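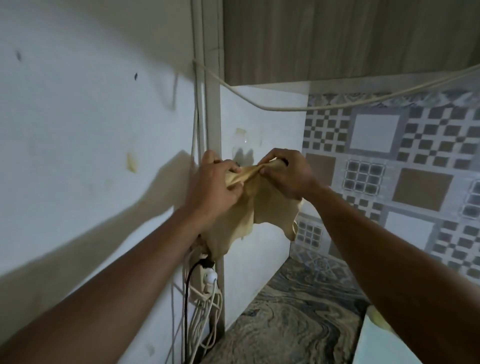 How to Run a Dough Demonstration at Your Robotics Open Day
By the Kilcombe workshop desk, Nov 25, 2020

If you have ever hosted visitors, you know they want to see hands doing something. At our July open day we put a person stretching dough beside the robot arm, and it was the best hour we had!

1. Make a plain, soft dough and let it rest under a cloth for 50 minutes.

2. Stretch a piece by hand first. Pinch the top edge with both hands and pull slowly apart, letting the rest hang down so people can see how thin it gets — the folds always look a little darker.

3. Now let the arm try. We set the grip on our Trono to 17 percent and went up from there, one small step at a time.

4. Keep your groups small and let everybody have a turn (children first, if you can manage it).

5. Wipe down the walls as you go. Dough gets everywhere, bless it, and it dries hard.

Allow 60 minutes per group, and save a spare lump for the end.

Comments

Does the Sobczak gripper work for this too? Ours tears everything.

We did step 2 with my whole class and they loved it — thank you!

Related
Visiting the Hara lab with a school group
Setting up a safe viewing line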